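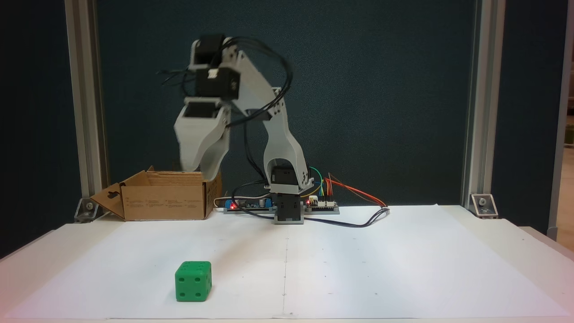 Figure 7.1 An open cardboard box on a paper-covered tabletop.

Chapter 7
What the Box Is Said to Do

Key terms: primary packaging, secondary packaging, void fill, cube efficiency, damage rate, recycled content, recyclable

7.1 Claims before evidence

Packaging attracts more confident statements than almost any other line in a company's budget. A new box will cut damage in half. A smaller box will save the planet. A prettier box will bring customers back. Most of these statements come from people who sell boxes, or from managers who have already signed for them, and very few come with the numbers you would need to check them.

In this chapter we take up the corrugated shipping box and ask what is known about it. The earlier chapters on retail shelves dealt with primary packaging, the bottle or carton that touches the product. A shipping box is usually secondary packaging. It groups, protects, and carries an address label. Shoppers rarely choose it, and many never look at it for longer than it takes to open.

Keep one question beside you as you read: compared with what? A box that "reduces damage" must reduce it from some earlier level, measured the same way, on the same routes, with the same goods. Leave out any of these and the claim may still be true, but you have no way of telling.

7.2 The Ededell trial

Consider Ededell, a mail-order seller of glazed kitchenware. In February the company moved its mixing bowls from a single-wall box to a heavier double-wall box supplied by Grestley. Grestley's sales sheet promised "far fewer breakages." Ededell shipped 700 bowls in the new box and received 16 complaints of breakage. The operations manager, Griet Van Damme, was asked to sign off on the switch for the whole catalog.

Is 16 out of 700 good? It works out to a damage rate of a little under 2.3 percent, and standing alone that tells us nothing. Van Damme went back through the records for the old box and found a smaller sample than she had hoped for: 430 bowls, with complaints logged by a different team under a different rule. The old team counted a chipped rim only if the customer sent a photograph. The new team took the customer's word.

So the two rates can't be set side by side. If the old rule missed many chips, the old box was worse than it looks on paper. If customers exaggerate when no photograph is needed, the new box is better than it looks. Both could be going on together. The sales sheet is silent on all of this, and so was the first internal report, which put the two rates in a bar chart with no note underneath.

There is a second problem. The new boxes went out with a thicker paper wrap around each bowl. Any change in breakage might be due to the wrap, which costs far less than the box. A fair test would have sent some bowls in the old box with the new wrap. That test was proposed and turned down on grounds of time.

7.3 Smaller is cheaper, sometimes

Carriers often charge by volume as well as by weight, so empty space in a box costs money. Cube efficiency is the share of the box's inside volume taken up by the goods. The usual advice is to push it as high as possible.

The advice is sound up to a point, and textbooks (including the first edition of this one) have tended to leave the point out. Raising cube efficiency usually means stocking more box sizes. Each size has to be ordered, stored, and picked correctly by a person in a hurry. Lileo, a stationery firm, went from a handful of sizes to a wide range and did lower its freight bill. Its packing errors rose too, and the savings figure it published did not subtract them. Nouhaila Badawi, then a junior analyst there, checked 265 orders by hand and found many packed one size too large, often where the right size had run out at the bench.

7.4 Words printed on the flap

"Recyclable" and "recycled" are different claims. The first says something could be processed again, given a local service that accepts it. The second says where the fiber came from, and it is weak unless a percentage follows. Neither tells you what happened to the last box after it left the house.

Before you read on

1. List the information you would ask Grestley for before accepting "far fewer breakages."
2. Rewrite the Ededell complaint rule so that two teams would apply it in the same way.
3. Find a shipping box at home. Copy down every claim printed on it, and mark those you could check yourself.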